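3.2 휴대형 그리퍼를 이용한 시연 수집

본 절에서는 용기 적재 과제의 시연 수집 절차와, 수집된 기록을 학습용 구간으로 분할하는 기준을 기술한다. 원격 조작에 의한 수집은 3.1절에서 다루었으며, 두 방식의 비교는 4장에서 제시한다. 이하에서 Futau는 휴대형 그리퍼 한 쌍과 기록 소프트웨어를 묶어 부르는 이름이고, Ranuvum은 동일한 손가락 형상을 말단에 장착한 양팔 로봇 셀을 가리킨다.

3.2.1 장치 구성

Futau의 각 그리퍼는 손잡이, 평행 개폐 손가락 한 쌍, 손목 위치에 고정된 광각 카메라로 구성된다. 시연자는 양손에 그리퍼를 하나씩 쥐고 작업하며, 두 그리퍼의 영상과 개폐 폭은 공통 시계에 맞추어 저장된다. 손가락의 형상과 패드의 재질은 Ranuvum 셀의 말단 장치와 일치시켰다. 패드의 마찰 특성이 다르면 시연자가 선택하는 파지 깊이도 달라지고, 그 차이는 후처리로 보정하기 어렵다. 예비 수집에서 패드를 교체한 직후의 시연과 마모가 진행된 뒤의 시연을 비교한 결과, 후자에서 파지 지점이 용기의 테두리 쪽으로 이동하는 경향이 관찰되었다. 이에 따라 본 수집에서는 패드 교체 시점을 수집 일지에 기록하고, 교체 전후의 시연을 별도의 묶음으로 관리하였다.

카메라는 두 손가락의 끝이 화면 하단의 양쪽에 들어오도록 고정하였다. 손가락이 영상에 포함되면 개폐 폭 센서의 값과 영상에서 추정한 폭을 상호 검증할 수 있다. 두 값의 차이가 허용 범위를 벗어난 시연은 자동으로 보류 처리하고, 수집 담당자가 원본을 확인한 뒤 포함 여부를 결정하였다. 보류의 원인은 대부분 개폐 폭 센서의 영점 이동이었으며, 이 경우 시연 시작부의 완전 개방 상태를 기준으로 값을 재설정하여 복구하였다.

그리퍼의 자세는 영상과 관성 측정값을 결합하여 추정하였다. 나뭇결 상판과 같이 방향성이 강한 무늬가 화면의 대부분을 차지하는 경우, 결 방향의 이동량이 과소 추정되는 문제가 있다. 철망의 격자는 특징점을 다수 제공하나, 유사한 형태가 반복되므로 대응점이 격자 한 칸만큼 어긋나는 오류를 유발한다. 본 연구에서는 수집 구역의 지도를 먼저 작성하고, 개별 시연을 이 지도에 정합하는 두 단계 방식을 적용하여 이러한 오류를 줄였다. 정합에 실패한 시연은 재시도 없이 제외하였다.

3.2.2 과제와 시연자

과제는 상판 위에 놓인 컵을 집어 철망 바구니 안에 세워 놓는 것이다. 컵의 초기 위치와 바구니의 방향은 시연마다 변경하였으며, 변경 순서는 소프트웨어가 생성한 목록을 따랐다. 시연자는 목록에 표시된 위치에 물체를 놓고, 두 그리퍼를 완전히 연 상태에서 기록을 시작한다. 어느 손을 사용할지는 지정하지 않았다. 컵을 한 손으로 끝까지 옮기는 시연과, 다른 손이 바구니를 지지하는 시연이 모두 허용된다.

시연자는 Despina Sima, Annelore Seidel, Elias Salameh, Nele Hoekstra의 네 명이며, 모두 Ovholm 연구실의 구성원이다. 시연자별로 수집 전에 연습 시간을 두었으나 동작의 속도나 접근 방향에 대한 지침은 제공하지 않았다. 3.1절의 원격 조작 시연에서는 동일한 인원이 Ranuvum 셀의 조작 장치를 사용하였다.

시연자 간의 차이는 주로 놓기 동작에서 나타났다. Seidel과 Hoekstra는 컵의 바닥이 철망에 닿은 것을 손의 감각으로 확인한 뒤 손가락을 여는 반면, Salameh는 접촉 직전에 개방을 시작하는 빈도가 높았다. 후자의 동작은 사람이 수행할 때는 문제가 되지 않지만, 제어 지연이 있는 로봇에서 그대로 재생하면 컵이 기울어질 수 있다. 이 유형의 시연을 제외하지 않고 개방 시작 시점을 별도의 표지로 남긴 것은, 정책이 두 유형을 구분할 수 있는지를 4.3절에서 검증하기 위함이다.

3.2.3 구간 분할

전체 수집량은 시연 733건이며, 이로부터 1,775개의 구간을 추출하였다. 구간은 접근, 파지, 이송, 놓기의 네 종류로 정의한다. 모든 시연이 네 종류를 전부 제공하는 것은 아니다. 자세 추정의 품질이 기준에 미달한 부분은 구간 단위로 삭제하였으므로, 한 시연에서 일부 구간만 남는 경우가 많다.

접근 구간은 그리퍼가 컵을 향해 이동하기 시작한 시점부터 양쪽 패드가 모두 컵의 외벽에 닿는 시점까지이다. 파지 구간은 접촉에서 컵의 바닥이 상판을 떠나는 시점까지이고, 이송 구간은 그 이후 컵의 바닥이 바구니의 테두리 높이 아래로 내려가는 시점까지이다. 놓기 구간은 하강에서 손가락의 개방 및 후퇴까지를 포함한다. 어느 그리퍼도 컵에 접촉하지 않은 상태의 기록은 접근 또는 후퇴로 분류하되, 이동 방향이 일정하지 않으면 대기로 표시하고 학습에서 제외하였다.

한쪽 카메라만으로 구간의 경계를 정할 수 없는 경우가 있다. 컵을 쥔 그리퍼의 시점에서는 컵의 입구가 시야의 중앙을 가려 바닥과 상판의 간격이 보이지 않는다. 이때는 반대편 그리퍼의 영상을 우선하고, 반대편에서도 확인할 수 없으면 자세 추정의 수직 성분으로 경계를 정하였다. 반대로 놓기 구간에서는 철망의 옆면이 컵의 하단과 겹쳐 접촉 시점의 판독이 시연마다 흔들렸다. 이를 보완하기 위해 개폐 폭의 변화율을 보조 신호로 사용하였다.

경계 표지는 두 명이 독립적으로 부여하였다. 시연 315건에 대해서는 Jörg Sperling이 동일한 절차로 표지를 다시 부여하여 재현성을 확인하였다. 불일치는 이송과 놓기의 경계에 집중되었으며, 철망 테두리의 높이를 영상에서 읽는 방식의 차이가 주된 원인이었다. 이후 바구니의 테두리를 지도 좌표계에서 평면으로 정의하고 이를 기준으로 경계를 다시 계산하였다. 표지 도구와 판독 지침은 Reinholz 저장소의 형식에 맞추어 정리하였다.

그림 4는 그리퍼 카메라의 시점에서 본 작업 상태를 나타낸다. 배열은 시간 순서를 의미하지 않는다.

그림 4. 휴대형 그리퍼 카메라의 영상. (a) 두 손가락 사이에 파지된 컵. (b) 상판 위에 세워진 노란색 컵과 열린 손가락. (c) 두 손가락 사이로 보이는 나뭇결 상판과 오른쪽 위의 철망. (d) 철망 바구니 안에 세워진 노란색 컵과 다른 그리퍼를 쥔 손.

(a)

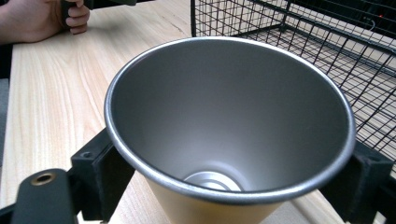

(b)
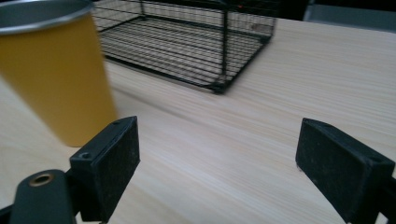

(c) 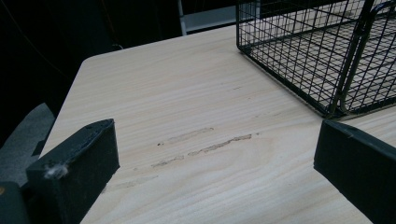 (d)

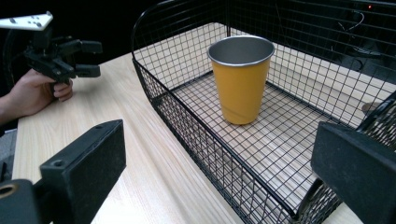 3.2.4 로봇 동작으로의 변환

분할된 구간은 Ranuvum 셀의 작업 좌표계로 변환한다. 변환에는 수집 구역의 지도와 셀의 기준 좌표 사이의 강체 변환 하나만을 사용하며, 시연자별 보정은 적용하지 않는다. 변환된 궤적 가운데 관절 한계를 넘거나 두 팔의 간섭이 예측되는 것은 속도를 낮추어 다시 검사하고, 그래도 조건을 만족하지 못하면 학습에서 제외한다. 간섭은 한 손이 바구니를 지지하고 다른 손이 컵을 내리는 시연에서 가장 많이 예측되었다. 사람의 손목은 좁은 공간에서도 두 그리퍼를 가까이 둘 수 있으나, 셀의 팔은 손목 관절의 외형이 커서 같은 간격을 유지하지 못한다.

시간축은 구간별로 따로 조정한다. 접근과 이송 구간은 셀의 최대 속도에 맞추어 일률적으로 늘리고, 파지와 놓기 구간은 원래의 개폐 폭 변화가 보존되도록 제어 주기에 맞추어 재표본화한다. 구간 경계에서 속도가 불연속이 되는 것을 막기 위해 인접 구간의 끝을 짧게 겹쳐 보간하였다. 보간 폭이 지나치게 넓으면 개방 시작 시점의 표지가 뭉개지므로, 놓기 구간의 앞쪽 경계에만 더 좁은 폭을 적용하였다. 이 설정이 성공률에 미치는 영향은 4.4절의 절제 실험에 포함하였다.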